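Unit 2 - Case Notes: The Grosto Bin-Picking Fault

These notes support the lab session in June and should be read before students request time on the arm. The fault was a gripper that closed on nothing, reported a good grasp and carried on with its program. At the Grotach test cell it went unnoticed for 600 cycles out of a run of 1454.
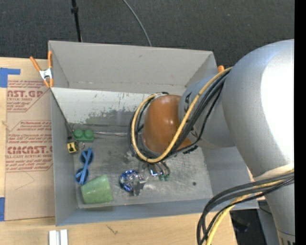
Fatima Obi
Senior Lecturer, Automation Safety

The bin is held by orange spring clamps, and the cables run along the outside of the arm and around the wrist. Students should consider how each could contribute to a failure. A bin that shifts under contact makes every stored position wrong. A cable that pulls at the wrist may disturb the force reading - and in the Grosto case the force reading was the only check on the grasp.

Shiny and crumpled items deserve particular attention, as reflections can mislead a depth sensor.

Required before the session:
Read the incident summary by Kamil Holub.
Write one paragraph on what a second grasp check should measure.
Know the location of the emergency stop. Hands stay out of the bin while the arm is powered.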